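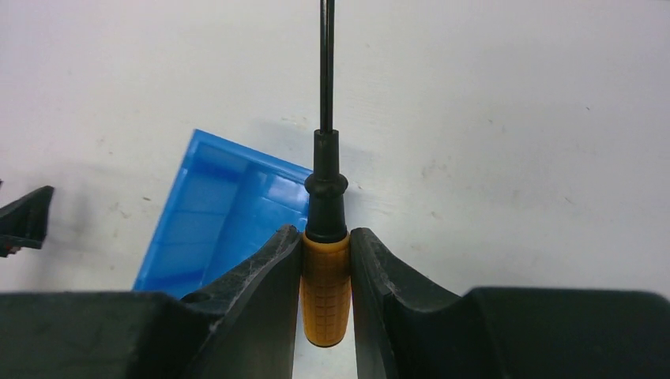 Comparing Curved and Flat Fingers on a Two-Arm Bench
Student project report, Wovham College, Kalogeropoulos Lab
Author: Priit Kivi

1. Background

The two-arm bench in the Kalogeropoulos Lab has been used with flat parallel fingers from the start. They work well on boxes and blocks. They work badly on hand tools, where the handle is round and most of the weight sits on one side of the grip. In August the lab got a set of Daduvitz curved fingers, and my project was to find out whether they should replace the flat ones for tool handling.

The question was kept narrow. I did not try to train a policy or plan grasps automatically. All trials were run by teleoperation through the Huken controller, with the same operator (me) throughout, so the results say something about the fingers and the controller settings and very little about autonomy.

2. Setup

The arms face each other across a white tabletop with walls around it. Each arm was homed before a session and the gripper was opened and closed once to check for cable drag. The cables are the weak point of the bench. If the loop at the wrist is too short, the last joint pulls against it during a roll and the gripper shifts when the operator lets go.

Two camera views were used, one from the wrist and one fixed view of the whole table. The fixed view was good for moving the arms and for keeping them apart. For the last part of the approach I used the wrist view almost exclusively.

The objects were a screwdriver with a yellow grip, a marker, a short length of pipe, and a roll of tape. A blue plastic bin was the target for all of them. I did not fix the bin in place. An early version of the setup had it taped down, but then a bad approach stalled the arm against the rim, and the joint had to be reset each time.
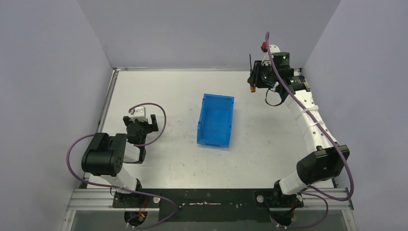
3. Procedure

A trial started with the object on the tabletop and both grippers open. The operator picked up the object with one arm, lifted it clear, turned the wrist a quarter turn, and placed the object in the bin. A trial counted as failed if the object fell, or if it turned in the fingers so far that it could not be placed without a second grasp.

I ran 106 trials in total, divided between the two finger types and 3 grip force settings on the controller (low, medium and high). The order was shuffled so that I would not get all my practice on one type before starting the other. Swapping fingers took around 4 minutes with the screws already loosened, and this limited how often I could switch.

4. Results

There were 18 failed trials. Most came from the flat fingers on low force, and most of those were with the screwdriver. The usual failure was a slow rotation: the shaft side dropped during the wrist turn and the handle rolled between the pads.

With the curved fingers the handle settled into the hollow of the fingers and stayed there during the turn, even on medium force. The textured grip probably helped. The pipe, which is smooth, slipped along its length a few times on low force with either type.

The marker was the exception. It is thinner than the hollow in the curved fingers, so they touch it only near the tips. Flat fingers were better for it on every setting. The tape roll made no clear difference.

High force removed nearly all of the slipping, but the motor got noticeably warm after a long session and the controller cut power twice. I would not use it as a default.

5. Problems

The curved fingers cover more of the wrist view than the flat ones. With a small object close to the table, the contact point was hard to see, and I sometimes had to back off and come in again. These extra approaches were allowed and were not logged separately. They should have been.

The finger material also marks easily along the upper edges. I did not measure whether wear changes the grip.

6. Recommendation

Use the curved fingers on medium force for screwdrivers and similar handles. Keep one arm on flat fingers if thin objects are part of the task. The next student should log approach time and try a wrist camera mounted farther back, using the longer bracket in the drawer under the controller.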